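## 4. Preparing and Using the Sorting Bins

This section applies to the Monti metal bins supplied with the Trilden sorting table. Read it in full before the bins are placed in service.

### 4.1 Placing the bins

1. Clear the tabletop and wipe it with a dry cloth.
2. Set the first bin on the table with its long side facing the user.
3. Set the second bin directly behind the first. Leave the second bin empty until sorting begins.
4. Press lightly on each corner. A bin that rocks must be moved to a level spot.

**Caution:** Do not slide a loaded bin across a wooden surface. Lift it with both hands.

### 4.2 Loading the front bin

1. Place soft items, such as plush toys, against the far wall.
2. Lay brushes and other items with handles flat on the floor of the bin.
3. Turn bowls upside down.
4. Keep all items below the rim. The load must not exceed 90 percent of the depth of the bin.

**Note:** Small pieces may slip under a bowl – lift each bowl and check before the bin is emptied.

### 4.3 Wear and cleaning

Scratches and scuffing on the walls and floor are normal after long use and do not affect the bin. Clean with warm water and mild soap. Do not use steel wool. Replace any bin that has a sharp edge or an open seam. Order replacements from Erkbridge under part number 1795.
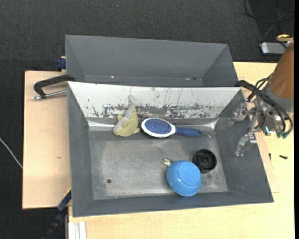

*Photo: Erkbridge Technical Publications*

The worn far wall of the front bin is within acceptable limits. Chipped patches of this kind should be checked by hand, with gloves, after every 100 loads.

### 4.4 Storage

1. Remove all items and dry both bins fully.
2. Stack no more than four bins – one inside another, with a cloth between them.
3. Store the stack on a low shelf.

For bins used with the Fuvport cart, see Section 5.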